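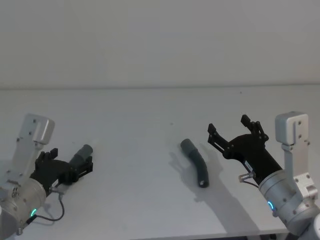 Faizal Manurung
@faizalmanurung

Fikita has put "member price" tags on half the store now and I have questions. Long thread, mostly about yogurt. 1/13

The yogurt I buy was $3 all last year. In December the tag changed: $5 regular, $3 with the app. Same tub, same shelf. The app lets me pay what I was already paying and a banner tells me I saved two dollars. 2/13

I know this because I keep receipts in a shoebox, a habit my wife has opinions about. I went back through them. I can't find one single time I paid $5 for that yogurt before the member tags went up. 3/13

To be fair, some of the deals look real. Dish soap was cheaper than I've ever seen it, and so were the big bags of rice. I bought both. I'm not above it. 4/13

But look at what you hand over. The sign-up page wanted my birthday, my phone number, my household size and whether I "plan to welcome a baby soon." For dish soap. I said I was born in 1904 and it let me right through. 5/13

The app is run by an outfit called Brutatix. I read their privacy page, start to finish, on the bus. It says they share data with "trusted partners." It doesn't say who they are or who's doing the trusting. I wrote and asked. Got a form reply thanking me for my interest in savings. 6/13

Someone is going to say "if you don't like it, don't use it." Okay. Then I pay $5 for yogurt. That's a fee for staying out of the program, and I'd have a lot more respect for the store if the tag said so. 7/13

And what about people who don't have a smartphone? My neighbor is 81 and has a flip phone. She used to clip coupons and she was good at it. The paper flyer is gone. The service desk told her to have a grandchild set it up. She doesn't have grandchildren. 8/13

The cashiers are stuck in the middle of all this. I watched one swipe her own card for the man ahead of me when his app wouldn't load. Very kind of her. I'd bet she's been told to stop doing it. 9/13

Khaemba, the coffee place across the parking lot, has a paper punch card. Buy some coffees, get a coffee. They don't know my name or my plans for a baby. Maybe it brings in less business, I have no idea, but I've never felt like I needed a lawyer to get a latte. 10/13

The claim I'd really like to see backed up is the one on the big sign by the carts: "Members save on every trip." Save compared to what? Last month's price? The store down the road? A number they printed on the tag that morning? I asked the manager. She said it was "versus regular." Regular is whatever they say it is. 11/13

Several of you have sent me Unstead, the price history site. I tried it. It's useful for a few things, mostly canned goods and cereal, but it's filled in by shoppers so there are big holes. No yogurt. Also it wants me to make an account, and you can imagine how I felt about that. 12/13

So for now I'm sticking with the shoebox. If you've got old Fikita receipts from before the member tags, I'd love to see them, especially dairy and frozen. Black out your card number first. Replies are open, and if you can show me that yogurt at $5 last summer I'll post it and say I was wrong. 13/13

Adding one since people are asking: plain, whole milk, the big tub. And no, I haven't tried making my own. My sister did for a while and her kitchen smelled odd until spring.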